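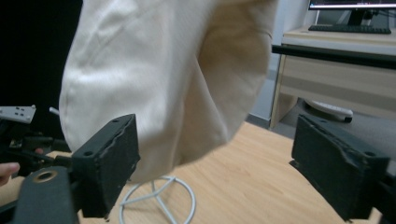
Figure 1. Hand-held gripper with both jaw pads open below a cream-colored fabric item. Operator's finger at left.

Operating Rules for Hand-Held Gripper Work in a Shared Laboratory
Project Report, Sorna Student Laboratory
Submitted in partial fulfillment of the requirements for the course in Automation Practice

1. Purpose

The project team was asked to write a set of operating rules for hand-held gripper tools used in recording sessions with cloth and other soft goods. The laboratory had followed the general bench rules in the Skulletti handbook, which were written for fixed arms behind a guard. A hand-held tool has no guard, and the operator's fingers are close to the moving parts for the whole session. Figure 1 shows the usual distances.

2. Method

The team reviewed session logs from the Prumo and Mavromatis benches for the period ending in August. The logs held 3144 recorded attempts. Of these, 1632 involved fabric items, and the rest involved boxes, bottles and small tools. Every fabric attempt marked by the operator as "stopped" or "repeated" was read in full by two team members. There were 117 such entries.

The most frequent causes were fabric caught outside the pads, a worn pad surface, and a loose cable touching the item. Finger contact with the linkage was recorded in nine entries. No injury was reported – although four of the nine entries gave no detail at all, and the team could not rule out minor pinches.

3. Rules Adopted

3.1 Fingers stay behind the linkage while the jaws are moving. An operator who needs to change grip stops the jaws first.

3.2 Pads are checked before each session and replaced after 400 closing cycles, or sooner if the gripping surface is frayed. Worn pads may be used for practice only, and the log must say so.

3.3 Cables are tied back along the body of the tool. Any free length near the jaws is to be secured before fabric is handled.

3.4 Fabric is approached with the jaws fully open. Hanging items are gripped at a fold where possible, away from seams.

3.5 Stands and holders not needed for the task are moved out of reach of the cloth.

3.6 Desks next to the work table are kept clear of loose items, and the floor under them is included in the check at the end of the session.

4. Trial and Findings

The rules were tried on the Prumo bench for three weeks. Operators accepted rules 3.1 and 3.4 without difficulty. Rule 3.2 was followed unevenly, mainly on account of the cycle count, which must still be entered by hand. Rule 3.5 drew objections from operators who use a stand in most of their tasks, and the wording "not needed for the task" was added in response.

5. Recommendations

The team recommends that the rules be posted at both benches and that the log form be changed to include a line for pad condition. An automatic cycle counter should be considered for the next version of the tool. Rule 3.1 should be reviewed again once the Mavromatis bench has completed its own trial.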